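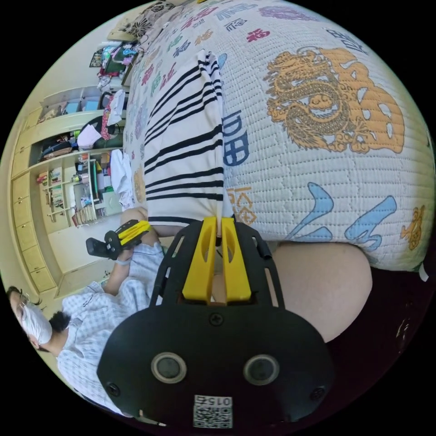
How often should a quilted bedspread be washed when it is in daily use?

Once every 4 weeks is the standard we set for our residences, with a shorter interval where a resident eats or studies on the bed.

Speaker notes: Caring for bedding and clothing in a small room
Fikar Residences, information session for incoming floor advisors
Prepared 1/13/20

Opening remarks

Welcome the advisors and thank them for attending. Remind them that the session runs for 34 minutes and that questions are taken at the end. Copies of the laundry schedule are on the table by the door. Those posted to Jostari House should take the green copy, as the machines in that building are on a separate booking system.

State the purpose of the session. Advisors are not expected to inspect rooms or to comment on a resident's belongings. They are expected to answer ordinary questions about washing, folding and storing, and to know where to send a resident when they cannot answer.

The bed as a working surface

In a small room the bed is used for many things besides sleeping. Residents fold on it, sort on it, read on it and sit on it with visitors. We ask advisors to recommend one simple habit: make the bed before folding anything. A flat, covered bed gives a clean surface about the size of a dining table, and it keeps lint from the sheets off dark clothing.

Pause here. Ask whether anyone has lived in residence before and how they managed their folding. Allow two or three replies and move on.

Quilted and printed bedspreads

Many residents bring a bedspread from home. A white quilted spread with printed characters, such as the repeated "福", may well have been a gift from family, and it should be treated with care. Colours printed on a white ground deserve a cautious first wash. Advise the following:

Read the care label before anything else. If the label has been removed, treat the item as delicate.

Wash in cold water with a mild detergent, inside out if the construction allows it, and on its own. Do not add towels to fill the drum.

Dry on low heat, and take the spread out halfway through to turn it. Quilting holds moisture in the stitched areas long after the surface feels dry. At Jostari House the drying racks on the lower level are wide enough for a double spread folded once.

Do not use bleach on a printed spread, even where the white ground has yellowed. The laundry office can recommend a suitable treatment.

Mention that the large machines at Foley Hall take a full double quilt. The smaller machines in the other buildings do not, and an overloaded drum was the most common fault reported last May.

Striped and contrasting fabrics

Black and white stripes are a regular source of trouble. The dark dye can move into the white during a warm wash or when the item is left wet in the machine. Recommend cold water, a short cycle and prompt removal. A colour-catching sheet may be used for the first 2 washes.

When folding a striped piece, line up the stripes at the edge. The fold comes out square with very little effort, and the item sits better on a shelf. Long, narrow pieces should first be held up by one end and allowed to hang straight, then folded in half toward the hem.

If time permits, demonstrate with the sample cloth. Fold once slowly and once at normal speed.
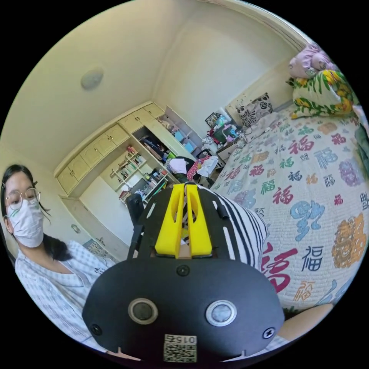

Storage in the standard room

Turn to the built-in storage. A run of upper cupboards with open shelves beneath them and a tall open wardrobe section can hold a great deal if each part is given a clear use.

Upper cupboards are best kept for items needed once a season, such as spare quilts, travel bags and winter outerwear. Advisors should remind residents to use the step stool from the floor office and not a wheeled chair.

Open shelves suit books, small boxes and bottles. Bottles should stand together on one shelf, with their caps closed, and away from paper. Anything that could drip should sit on a tray.

The wardrobe section has no door, so items inside it gather dust sooner than those in a closed cupboard. Clothing worn weekly may be kept there. Clothing worn less often should go into a cloth bag or a lidded box.

The chair

Every room has a place where clothes collect, and it is very often the desk chair. Patterned and white pieces end up together in one heap, and clean items become mixed with those that have been worn. We do not ask residents to give this up. We ask advisors to suggest that the chair be cleared on laundry day, with each piece sent to one of two places: the hamper or the shelf.

For clothing that has been worn once and may be worn again, the maintenance office can supply an over-door hook. Requests are made on the Womitz form, which is available at every front desk. Hooks are fitted within one week.

Pillows, rolled quilts and soft toys

A spare quilt takes less room rolled than folded, and it may be kept at the head of the bed during the colder months. Roll it firmly from the short side, with the pattern outward if the resident wishes it to be seen. A square pillow can be propped against the wall, but should be moved forward from time to time so that the wall behind it stays dry and aired.

Soft toys may be washed in a closed mesh bag on a gentle cycle, if the label allows. They should be dried flat. Advisors are asked to speak of these belongings with the same courtesy as any other.

Dust and masks

Some residents are sensitive to dust and lint. A mask that covers both the nose and mouth is sensible when shaking out bedding or clearing high shelves. Boxes of masks are kept at the front desks at Jostari House and Foley Hall, and they may be handed out without charge. Windows should be opened before the work begins, weather permitting.

Figures for reference

The laundry office handled 98 requests for advice in the last term. Most concerned dye transfer, machine size or missing care labels. Do not read these out unless asked.

Closing the session

Invite questions. If a question concerns damage to an item in a residence machine, take the resident's building and machine number and refer the matter to the laundry office in writing. Advisors should make no promise of repayment.

Remind those present to sign the attendance sheet and to return the sample cloths to the box at the front of the room.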